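Workshop notebook, January, 7.40 am

Loom restoration, the Jara warp. Best morning yet! The second beam is finally running true and I got a full metre of twill off before breakfast (the Sastgate wool, in that gorgeous inky colour). Tension is lovely right across, even at the left selvedge where it sagged so badly last week.

Iresha Weerakoon came by with the reed she re-spaced for us and it fits like a dream. She reckons the old draft sheet calls for 1,607 ends, and I'd been threading for closer to 2,000, so no wonder the edges were bunching. Rethreading tonight.

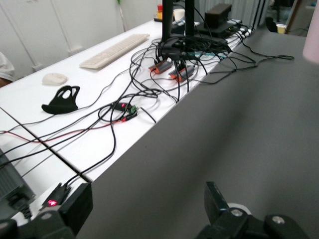
Does the new draft change the heddle order?
Only on the last two shafts. Swap three and four after the centre repeat, then carry on as before.

Dye notes: the Arkham madder came out a warm brick colour after 17 minutes, much redder than the grey-brown we had from the first pot. I love it. Keep the bath well under a simmer and stir slowly. Must try it on the Ustoveo linen too, with a pinch more chalk.

Still to do: wax the treadle cords, wind four more bobbins, ask Iresha for the other reed.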